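Who Props the Door? Shared Hallways and Small Courtesies in a Student House
Final report, Everyday Life Methods seminar
Oldřich Baláž
15 May 2022

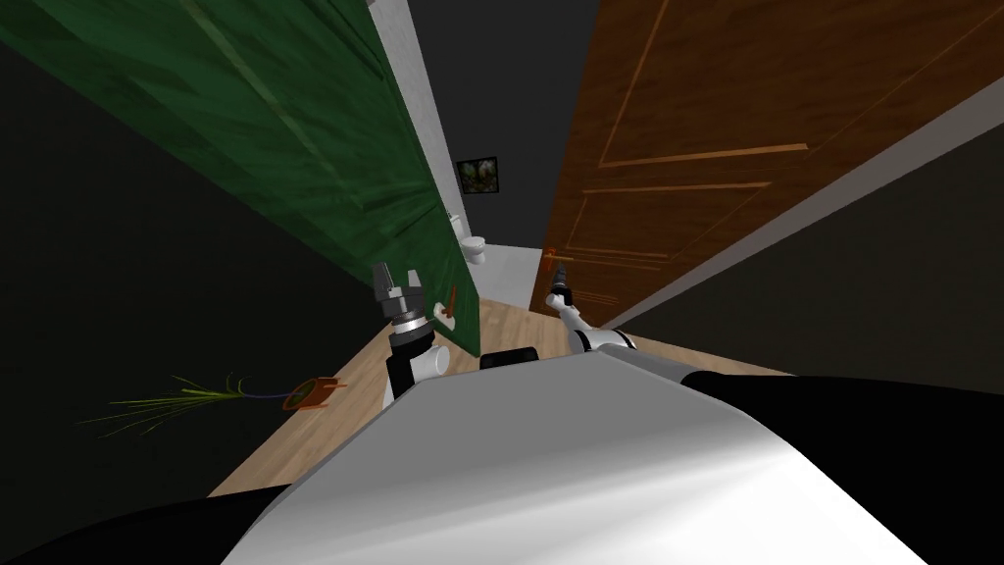

The assignment was to pick a setting we already had access to and study it until it became strange. Most of my classmates chose coffee shops, which gave them coffee. I chose the second-floor hallway of Gagnon House, where I have lived for two years, and which was already strange when I got there.

My question was a modest one. When people share a hallway but not a kitchen, what do they owe each other, and how do they find out? The course readings have plenty to say about kitchens. Kitchens have dishes, and dishes produce conflict, and conflict produces articles. Hallways get a paragraph here and there, usually on the way to the kitchen.

Setting

Gagnon House is a former boarding house on the Brulbridge side of town, split into single rooms with a kitchenette in each. Sixteen people live there. The university does not own it, a fact the university mentions often. Mail comes to a shelf at the foot of the stairs. The laundry is in the basement and takes a card that can only be refilled at the Nivevine store four blocks away, during hours when most of us are in class.

The hallway on my floor is narrow enough that two people with backpacks have to negotiate. I had passed through it several times a day for two years without giving it a thought, and then spent a semester thinking of very little else. My grades in other subjects reflect this.

Method

I used three sources: interviews, a diary kept by each person who agreed to it, and my own field notes. I interviewed thirteen residents. Of the remaining two (I did not interview myself, although my advisor asked if I had considered it), one was away on an exchange and the other told me through her door that she did not discuss the hallway.

Interviews ran from a few minutes to most of an evening. I started with a list of questions and abandoned it by the third interview. "How would you characterize your use of shared circulation space?" got me a long silence and then an offer of soup. "What annoys you out there?" worked on everyone.

The diaries were less of a success. I asked people to write down every hallway encounter for a week. I received 26 usable pages in total, of which a good share came from one resident on the first floor who is studying law and writes everything down anyway. Another handed in a single line reading "said hi to Oldřich, he wrote it down." I have included it in the appendix.

Findings: the greeting

Every person I spoke to believed there was a rule about greetings in the hallway. They did not believe in the same rule. The newer residents thought you greeted everyone each time. The older ones thought the first meeting of the day got a full hello, the second a nod, and anything after that was handled by looking at your phone. One resident told me he waits behind his door until the hallway is quiet so as not to have to work out which number he is on. Two others then admitted to the same thing, which explains a good deal about how quiet the hallway is.

I had expected friendliness to go up over the year as people got to know each other. My notes suggest the opposite for greetings, but it would be a mistake to read that as coldness. The people who nodded at each other most briefly were also the ones who held each other's spare keys.

Findings: the door

An open door was taken as an invitation by some and as ventilation by others. This caused more trouble than any other topic in the interviews. A resident on my floor kept hers open through most of the fall for the air, and was puzzled to find people stopping to tell her about their exams. She is now very well informed about organic chemistry. Her neighbor leaves his open when he wants company and had concluded, after several weeks without visitors, that he was disliked. I was not supposed to intervene in the field, and I did not tell either of them about the other until the interviews were finished.

A half-open door was the hardest to read. Nine people gave me an interpretation and I stopped writing them down when two of them began to argue.

Findings: objects

Anything left in the hallway for under a day belonged to its owner. After a day it became a topic. After a week it was furniture. The clearest case was a box of Pudarer shelving that one resident ordered in the fall, meaning to put it up over a weekend. It leaned outside his room until the spring. By then it had a name, people set their groceries on it while looking for keys, and when he finally took it inside there was a complaint. He has not assembled it. I checked before submitting.

Shoes were treated differently. Nobody objected to shoes outside a door as long as they were paired. A single shoe was considered alarming.

Discussion

The literature I relied on treats shared space as something people manage by agreement, spoken or otherwise. What I found at Gagnon House looked more like sixteen private agreements, each carefully kept by the one person who had signed it. The house runs well on this. Most residents described themselves as unusually considerate and the others as fine.

I am less sure what to say about cause. The hallway is narrow, and it is possible that any group of people made to squeeze past each other with laundry would end up in much the same place. A comparison with a wider hallway would help. I asked to visit the residence across the river and was told to submit a form, which I did. I look forward to hearing from them.

Limitations

I lived in my field site and had opinions about it. I am also fairly certain that my notebook changed people's behavior. Greetings became noticeably warmer in the weeks after I handed out the diaries and went back to normal when I collected them. One interview took place during a fire drill and the recording is mostly fire drill.

The sample is small, all students, and all paying the same landlord, who declined to take part but asked for a copy.

What I would do next

I would like to repeat the diaries in July, when half the rooms change hands and the new people have not yet decided what a nod means. I would also ask for shorter entries and bring the soup myself. The interview guide, in both its original and abandoned forms, is in the appendix, along with the diary pages whose authors agreed to be quoted.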